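Turno Portable Dance Floor, 30-Panel Set

If you teach dance, you know how much the floor matters! Turno is a roll-out set of 30 panels that click together over carpet, concrete or an old gym floor, and it gives tap, jazz and ballet students the same steady surface every time they rehearse.

We started working on it in Kellevberg with Sille Hjaltadóttir, who runs three tap classes in a church hall and had to pack everything away each night. She wanted something two people could put down before the first students came in (and a bright, clean sound from the shoes, of course). The panels went through a whole season with her classes, and the edges were reshaped in April so the joins lie flatter under soft shoes.
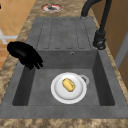

The top layer is a little grippy, so turns feel safe without sticking. Wipe it with a damp cloth after class and leave the wax in the cupboard. Ramp edges come in the box, and so do two carry bags.

Item number: 2784
Color: black or gray
Use: indoors only
Extra panels: sold singly, same fit as older Turno sets
Pickup: Sitley store, or we ship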